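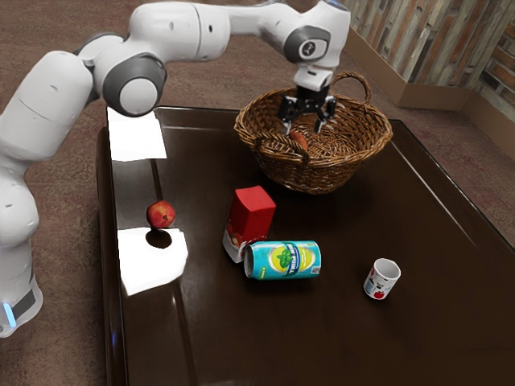 SOTONPORT, 9 June 2019

Grade the Failed Grasps

The manipulation course at Trerkuson enrolls 31 students and runs for 10 weeks. Most of its lab work is done in simulation. I teach a section of it, and I have come to think that we grade the wrong thing.

The current rubric gives full credit when the target object ends up where the task file says it should. For the basket exercise, that means a sweet potato and a wicker basket, with other items left on the table. A script reads the final pose and returns pass or fail. It is cheap to run, and students cannot argue with it. It also throws away nearly everything a student did during the exercise.

Consider two submissions from last term. The first planned a vertical approach, checked the gripper against the basket rim, and failed on contact when the friction value in the solver was changed for the final evaluation. The second used a hard-coded joint path copied from the tutorial, offset by trial until it passed. The script gave the second full marks and the first zero. On a physical arm I would trust the first student with the next task. I would ask the second to start over.

The course server logged 1,841 attempts at this exercise. Of those, 174 were opened again by the student after the run ended. The rest were run, scored and left alone. A rubric that reads only the last pose teaches students to read only the last pose.
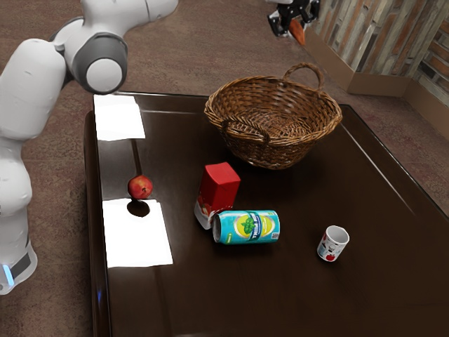 A reader of an earlier version of this argument replied that outcome grading is how industry works, that a customer pays for the part in the bin and will never open the log. That is true of customers. It is a poor description of the people who commission a cell, whose working day is mostly logs. Our graduates will be in the second group for years before they meet the first.

A stronger objection is cost. Reading a failed run takes time, and a teaching assistant with a full section cannot replay every attempt. My proposal is limited. Each student submits one failed run, chosen by the student, with a page of text stating the predicted contact, the simulated contact, and the parameter that best accounts for the gap. The page is worth 40 percent of the exercise. The final pose keeps the remainder.

The Wirkgate student club has done something close to this in its own reviews for two seasons. Members bring a bad run to the meeting and defend a diagnosis. The quality of the discussion is uneven. Some diagnoses are guesses with a plot attached. Even so, club members in my section set their collision margins before I ask for them, and they write shorter controllers.

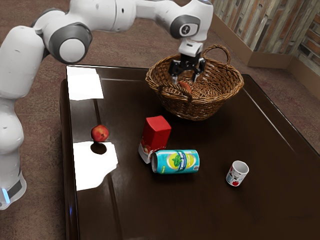 Basket exercise, gripper between the basket walls with the fingers open.

Baskets are a good case for this kind of grading. A box has flat walls and a simple collision mesh. Wicker has neither, and the geometry a student sees may differ from the geometry the solver uses. Students tend to assume that the two are the same. Many of them have never displayed the collision layer, and the rubric gives them no reason to.

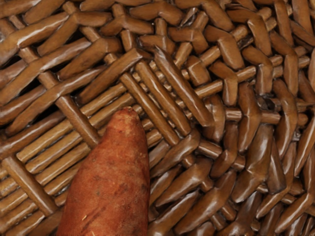

The same assumption covers the object itself. A sweet potato tapers, so closing two fingers near the narrow end applies force at an angle that can push it out of the grasp. Students who model it as a cylinder get a clean plan and a grasp that slips. Under the present rubric they move the grasp point until the script passes, and the cylinder stays in the code. With a written diagnosis they would have to say where the taper entered the calculation.

The Lambert exercise set, which we use for the second half of the course, is due for revision in July. Its pose checker can stay as it is. The change I am asking for is one page per student, a field in the grade sheet, and an instruction to assistants that a correct account of a dropped object earns more than an unexplained success.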